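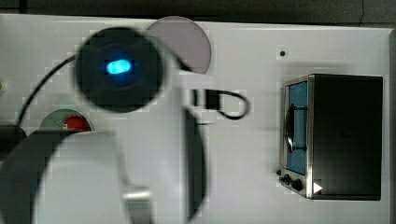 Bench notebook, eye area formulas
Jul 29, 2022

Base swap on the under-eye gel

Good day at the bench! The new base finally holds the caffeine without going grainy. I have been fighting those little crystals since the spring, and this morning I rubbed a bit of batch 47 between my fingers and felt nothing at all, just slip. Did it again to be sure. Then did it on the back of my hand, then on the inside of my wrist, then went and got a clean spatula and spread it on the black tile under the lamp. No specks.

What changed: I dropped the old thickener and went over to the Trimix blend, and I let the caffeine go all the way into warm water before anything else touched it. Before, I was adding it to the water and glycerin together and telling myself it had dissolved. It hadn't. You could see it if you held the beaker up to the window, a faint haze at the bottom that I kept blaming on bubbles.

Order of work for 47, so I can repeat it:

Warm the water, caffeine in, stir until clear. Really clear, held up to the light.
Glycerin next, slow stir.
Sprinkle the Trimix over the top and leave it alone. Do not chase the lumps with the spatula.
Go and do something else until it has wet out.
Stir again, let it cool to hand warm, then niacinamide, then preservative.
Check pH last and write it on the jar as well as in the log.

I skipped the fragrance on purpose and I want to keep it that way. Skin under the eye is so thin, and everybody who tests for us already has something scented on by nine in the morning.

Feel and wear

It goes on cool and a little wetter than 46, and it dries down fast. Almost too fast, if I'm picky. On my left eye I wore it alone and on my right I put the Nodine concealer over it, the peachy one. The right side was lovely for most of the morning! No rolling up into bits, which was the big complaint with the earlier gels (those awful gray crumbs at the inner corner). By lunch there was some settling into the fine line below the lashes, but I get that with bare concealer too, so I'm not pinning it on the gel yet. Should run one side concealer only on Monday and compare.

Tightness: a touch, around the second hour. Went away when I stopped thinking about it. Might be the film former in the blend. Could try taking it down a bit and putting the difference back as glycerin, but then we may get tacky again, and I do not want to go back to tacky.

On what it can and can't do

Writing this down again because the draft label copy came back and it says "erases dark circles," and I crossed that out with some force. There are several things going on in there and they don't all answer to the same jar. If the shadow comes from the shape of the face, the hollow running down beside the nose, then a gel will do nothing for it. Tilt your chin up toward a lamp and it fades all by itself, it's a lighting problem. If it's brown and stays brown when you gently stretch the skin, that's more likely pigment, and there the niacinamide may help some over a good many weeks, along with sunscreen every single day. If it's bluish or purple, that's mostly what is showing through from underneath. And puffiness is its own thing again, worse after salty food or a bad night, and that is the one where caffeine and something cold have a fair shot.

So my wording would be "helps the under-eye area look less puffy" and leave it there. I'd be happy to use a product that said that! I'd trust it more.

I love this part of the work, by the way. I went down a hole last night reading a beauty manual from 1889 that told ladies to lay cloths soaked in cold tea over their eyes. Caffeine and cold. The same page recommended a lead wash for freckles, so let's not get carried away with the wisdom of the ancients.

Packaging

The Hullby tubes came in. The metal tip is great, it holds the cold from the fridge for a surprisingly long time and feels wonderful on a tired face. The caps are less great. Three of them cross-threaded on me, and one leaked a bead of gel when I laid it on its side. Put those in the tray with tape on them. The airless pump from Ó Súilleabháin is cleaner to use but gives too much in one press, you'd be wearing it down to your chin. Ask whether they do a smaller dose head.

Stability

2 jars of 47 in the warm cabinet, one in the fridge, one on the windowsill behind the sink where it gets the afternoon sun. Look on Monday for haze, color, smell. The fridge jar is the one I'm nervous about, that's where 44 dropped its caffeine overnight after looking perfect on the bench.

To do

Concealer only on one side, gel plus concealer on the other
48 with less blend, more glycerin, everything else the same
Reweigh the caffeine, the small scale was drifting again before lunch
Send label wording back
More pH strips, we are down to the end of the roll
If the fridge jar is clear, make a bigger batch for the August wear panel

Leftover 47 is in the blue-lid pot, second shelf. Help yourselves, but please write down what you had on under it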